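Suchbegriff eingeben
Suchen

Mai, von Kalkidan Workneh

Teilnehmende gesucht: Roboterarm anleiten, auch abends

Für das Projekt Relby suchen wir 14 Personen, die einem Roboterarm einfache Handgriffe am Tisch beibringen. Vorkenntnisse in Robotik oder Programmierung sind nicht erforderlich. Sie führen den Arm entweder direkt mit der Hand oder steuern ihn über ein Bediengerät aus etwa zwei Metern Entfernung. Beide Varianten kommen in jeder Sitzung vor.

Zu den Aufgaben gehören das Greifen von Besteck, das Ablegen kleiner Gegenstände in Schalen und das Umräumen von Tüchern. Jede Aufgabe wird mehrmals hintereinander ausgeführt, auch misslungene Versuche werden gespeichert. 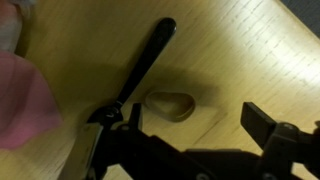 Schwarzer Löffel am Greifer, aufgenommen mit der Kamera am Arm.

Eine Sitzung dauert 108 Minuten einschließlich Einweisung und Pause. Vorgesehen sind vier Sitzungen pro Person, die Vergütung beträgt 126 Euro je Sitzung. Fahrtkosten innerhalb von Funddale übernehmen wir gegen Beleg.
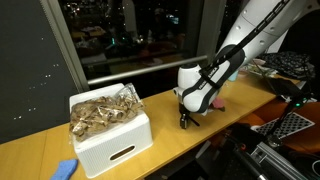
Die Abendtermine beginnen um 19 Uhr, vormittags sind nur noch einzelne Plätze frei. Während der Sitzung ist immer jemand aus dem Team im Raum und kann den Arm jederzeit anhalten.

Voraussetzungen:
Mindestalter 18 Jahre
sichere Deutsch- oder Englischkenntnisse
keine Einschränkung an Händen oder Schultern, die längeres Führen des Arms erschwert

Linkshänder sind ausdrücklich willkommen, in der bisherigen Sammlung mit 3498 Durchgängen sind sie kaum vertreten. Aufgezeichnet werden die Bewegungen des Arms und die Kamerabilder vom Tisch, Ton nicht.

Bewerbung formlos an Kalkidan Workneh, Enar, Stichwort Relby. Bitte geben Sie an, welche Hand Sie bevorzugen und ob Sie abends können. Wer schon bei Thân mitgemacht hat, kann sich erneut melden.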